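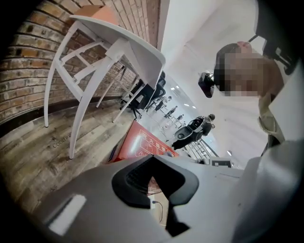 White chair by the brick wall, small cardboard box on the seat.

Brick walls, plank floors and a chair you can load things onto: my best tips for a big shared room

I love a brick wall in a workroom. I love it even more since I learned how to keep it from shedding on everything! If you have an open room that has to do a bit of everything (sorting, folding, packing, people walking through), these are the habits that have stuck with me.

Brush the brick before you touch the floor. Use a soft, dry brush and start at the top, going along the mortar lines first and then across the faces. I used to mop first and brush second, and I can't tell you how many times I ended up doing the floor all over again. Old brick with worn spots gets a very light hand. If it keeps dusting after a good brushing, try a clear breathable masonry sealer on a low corner and look at it the next morning before you do the rest. It can darken the color quite a bit.

Then the baseboard. A dark one shows every speck, so I wrap a barely damp cloth around a ruler and run it along the top edge. Fifteen minutes does a whole long wall, and it makes the room look so much better than the effort deserves.

Pull the chairs out a hand's width. Chair backs rub on brick and the brick always wins, especially with mesh. For the mesh itself, vacuum from the back with the brush attachment, then wipe with a cloth wrung out in water and a drop of dish soap. Flip the chair over while you're at it and pull the hair out of the casters. Tweezers work, a seam ripper works better.

Use a spare chair as your landing spot. This is my favorite! One light, hard chair that belongs to no desk and takes whatever is on its way somewhere else: a box to go out, a stack to go upstairs. One box at a time, and the chair gets cleared before you go home. Ours got its own name on the chore list at Bostel Street and now people defend it.

Keep your cloths and your trays together. I mean really together, so you never carry a dripping cloth across the room looking for somewhere to put it down. 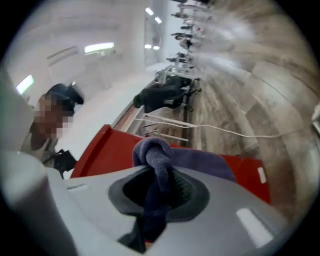

A plastic tray with a raised rim is perfect for this, and a strong color helps because you can spot it from the far end of the room. Stick a small label on the side wall and not on the bottom, where you'll never read it once the tray is full. Dark cloths go in one, pale ones in another, and please wash a new dark cloth by itself twice before it goes near anything white. I learned that one on a set of napkins.

A few things for wood-look floors:

Sweep along the planks, never across. Grit settles in the seams and going across just drags it into the next one.

For the mop bucket I put 2 capfuls of plain floor cleaner in warm water and wring until the mop hardly drips. Laminate hates standing water.

Scuffs come off with a clean tennis ball. Rub, don't scrub.

Felt pads under every metal table leg, and check them in February when the grit from outside is at its worst. I buy the box of 500 and share it out.

Loose cables: run them along the wall if you possibly can. If one has to cross the floor, lay it flat in a low cover where people walk, and unplug and coil it when you're done. Loose coils, please, with a strip of hook-and-loop tape. Measure before you buy the cover, too. Mine needed to be 91 inches and I came home with one that stopped well short of the table.

Next up, getting old tape residue off plastic trays (cooking oil, and a lot of patience).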